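Re: Sayce sim kit, worth the money for a small lab?

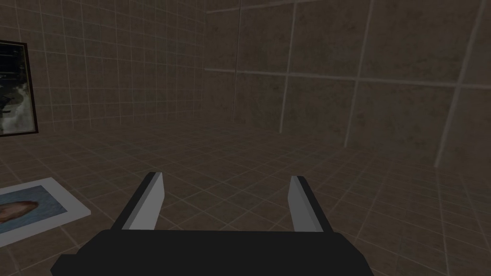
I said I would report back once we had used the kit on real work, so here goes. We have had Sayce running on two desktops for almost 3 months. We bought the standard license plus the room pack. I pay for it out of our normal software budget and have no tie to the seller.

The original question, for those who joined later:

> Has anyone on the list tried the Sayce simulation kit from Zurnau?
> We have a two-finger gripper on a small arm and want to test
> wrist-camera code before we tie up the hardware. The web page says
> it comes with ready-made rooms and a gripper model you can resize.
> I would like to know:
> - how long it took to get a first view out of the wrist camera
> - whether the rooms are any use or just for show
> - what the license does when you add a second machine
> We are also looking at Terine, which costs less but seems to leave
> more of the setup to you.

Taking those in order.

First view. I had one the same afternoon. The installer is plain and did what the manual said. The gripper model loads with default sizes, and you change finger length, finger spacing and camera position in one text file. The camera position is given from the wrist flange and not from the palm, and the manual only mentions this in the section on export. I lost a couple of hours to that. If your fingers show up far too low in the view, check that number first.

The gripper itself is simple. The body is a dark block with no detail on it, and the fingers are flat plates, light gray on the inside faces with a black edge. For our purpose that is fine. We mask out the gripper before anything else runs, and a plain shape is easy to mask. If you need a close match to your own hardware you will have to bring in your own mesh. The import tool takes the common formats, but it dropped the collision shape on our first two tries and we had to set it by hand.

Rooms. The room pack has 246 rooms in the version we got. A good share of them are the same few floor plans with other wall and floor surfaces put on. The tiled ones have been the most useful to us. Grout lines give the feature tracker plenty to hold on to, and they also show up bad lens settings very quickly, as lines that should be straight start to bow. You can put small tiles on one wall and large panels on the next, which caught a scale bug in our code that we had missed for a long time.

Pictures can be hung on the walls or laid on the floor. I would use that more than the manual suggests. Our floor segmentation did well on bare tile and badly once there was a flat poster lying on it. It read the white border as a step. We now have a standard test with a poster down at an angle near one side, and every new build has to pass it.

Lighting is the weak part. Most rooms come out dull and brownish, and the brightness control changes everything at once. There is no good way to add a window or a single strong lamp without editing the room file. I asked support and was told a light editor is planned, with September given as the target. I would not buy on the strength of that.

Speed. On our older desktop the wrist view runs well enough for live testing. For batch work we turn the display off and write straight to disk. One overnight batch had 493 runs in it and finished without a crash. The log files are large, so point them at a drive with space.

License. Each license is tied to one machine. Adding the second desktop meant buying a second seat, but the room pack is shared between them. Moving a seat to a new machine is done by email and took support a day. Support in general has been polite and on the slow side.

On Terine: we ran the trial before picking Sayce. The physics felt better for grasping, mainly in how objects slip between the fingers. It had no rooms to speak of, so you start with a ground plane and build from there. If grasping is your main interest I would look at it again. For camera work and moving around indoors, Sayce saved us a lot of modeling.

There is also a bridge from Sayce to Jaton, sold as a separate add-on. We have not bought it and I can't say how well it works. If anyone here has it running, please post, as we may need it for the next project.

So for the original poster, with a wrist camera and a small arm, I would say get one seat and the room pack, and leave the second seat until you know you need it. Ask for the trial key before you pay. It isn't mentioned on the order page but they sent us one when we wrote in.

I can share our gripper settings file if that helps. It is short. Reply on the list, the other address bounces.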